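Grostwood Building Forum > Floors, Finishes & Moisture
Thread: Solid plank over slab, gaps on one side of the room only

slabside
Posted May 16, 2020

Looking for a second opinion before I pull anything up. Ground floor room, 419 sq ft, concrete slab poured with the house. Solid wood plank, face width 5 in, glued direct with a urethane adhesive. Brimell two-part moisture barrier underneath, one coat, rolled. The floor went down in January with the heat on.

Gaps have opened along the north wall, wide enough to take a credit card. The south half is tight and has started to cup a little. Indoor RH is 38% by a cheap hygrometer. Pin meter on the planks reads 7 on the north side and 11 on the south.

The installer says it is seasonal and will close by August. I don't see how seasonal movement gives two different readings in one room.

kerf_and_shim
It doesn't. Seasonal movement follows the air, and the air is the same on both sides of the room. A four-point spread means the south side is getting water from somewhere else. Is there a downspout or a planting bed against the south wall?

slabside
Downspout, yes. It discharges onto a splash block maybe two feet from the wall.

Edley_Floors
I install for a living, so take this with whatever salt you like. One coat of barrier is within spec for that product if the slab tested under the limit. Did anyone test the slab? I mean in-slab probes, sealed and left to equilibrate. A plastic sheet taped down overnight doesn't count.

slabside
I have an invoice that says "moisture test" with no number next to it.

Edley_Floors
Then assume there wasn't one.

P. Triantafyllou
Panagiotis Triantafyllou here, retired from inspection work. I disagree with kerf on one point. The air is often not the same on both sides. A supply register blowing along one wall will dry those boards well below the rest of the room. Seven percent on the north side is low for 38% RH but not absurd if a register is there. You may have two separate problems: a dry north side and a wet south side. Map the register before blaming the downspout for all of it.

kerf_and_shim
Fair, but cupping on the south side isn't explained by a register on the north. Cupping means the bottom of the board is wetter than the top. That water is coming through or around the barrier.

P. Triantafyllou
I didn't say it was explained by it. I said two problems.

slabside
Register is on the north wall, floor level, 12 inches out. So that fits. What color shift should I expect if I have to replace part of it? The stain is a reddish brown and the manufacturer has changed the line since.
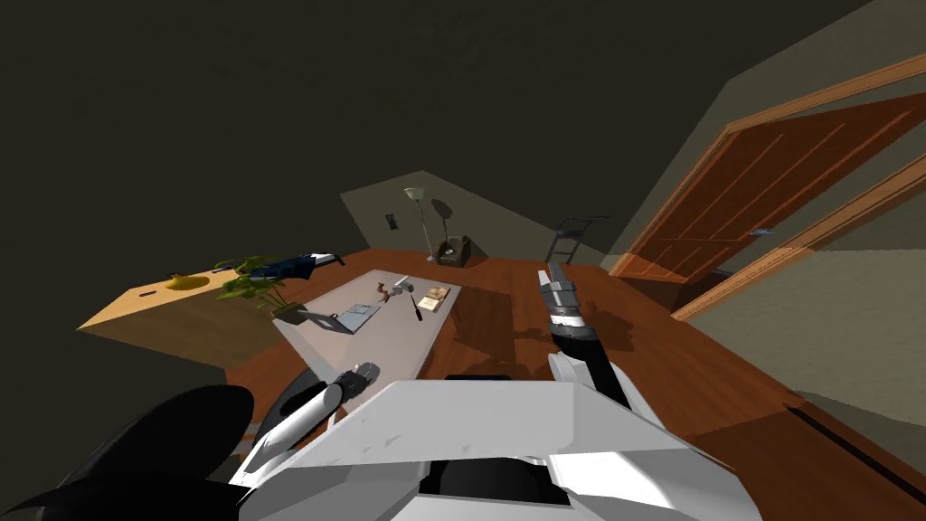
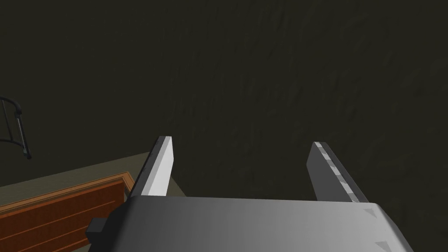

The sample I kept from the original box is already lighter than the installed boards, and it has been in a closet the whole time. I have 831 dollars set aside for testing and repair, so a full refinish is out for now.

Edley_Floors
Reds are the worst to match. Blend the new boards in with old ones pulled from a closet so there's no hard line. Leave the color until last, though. Anything you glue down over a wet slab will do the same thing again.

sarmiento_dry
For the slab, drill to 40% of depth, set sleeves, and wait at least 24 hours before reading. I'd put three on the south side and one in the middle as a control. I use the Sarmiento sleeves but any of them will do if they seal. Do not drill if there is radiant tubing.

slabside
No tubing. Can I go through the plank or do I have to lift boards?

sarmiento_dry
Lift a board. If you drill through wood you contaminate the hole with dust and you still have to patch it. You also want to see the barrier. If it came up with the adhesive, the bond to the concrete failed, and that's a prep issue.

kerf_and_shim
Extend the downspout first. It's a cheap fix and you can do it today. Six feet out minimum, with the grade falling away from the wall. Then read the same boards once a week with the same meter, same pin depth, pins along the grain. Mark the spots with painter's tape.

Edley_Floors
I wouldn't wait weeks. If the barrier is compromised, the adhesive is being attacked the whole time. Lift one board now, in the worst spot, and look.

P. Triantafyllou
Both can be done on the same weekend. Put a deflector on the register as well and correct your meter for species. An uncorrected reading on some dense woods is off by two points, and that changes the whole discussion.

slabside
I had it on the default setting. Corrected for species the readings are 6 and 9.5. Still a spread.

kerf_and_shim
Still a spread, and still cupped. Extend the downspout.

slabside
Extension is on. I'm lifting a board by the south wall tomorrow and will post what the underside of it reads.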